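Hi Bonifacio, quick May update on the Parville learning room, and it's mostly good news!

**Money.** We've spent $1,647 so far. The extra $1,000 you approved for the wiring is still sitting there untouched, and I'd like to hold on to it until the Marow electrician sends his quote (he keeps promising "this afternoon").

**Room.** Paint is done, the old carpet is gone, and the white tables came over from Robles with hardly a scratch. I set up 4 workstations along the window wall, and two more go in once we have chairs.

**Network.** Wi-Fi at that end of the building is hopeless, so every station gets a wire. I've been going through the patch cords one at a time at the table, checking the plugs and the boots before anything gets run along the wall. Slow work, but kind of satisfying!

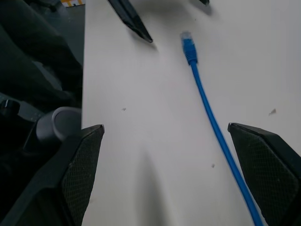

I went with blue for the student side so we can tell it apart from the office line, and Plurberg has more in the same color if we run short. Labels come next. After that I need a yes from you on the wall channel (white or gray, I don't mind), and then I can start closing things up.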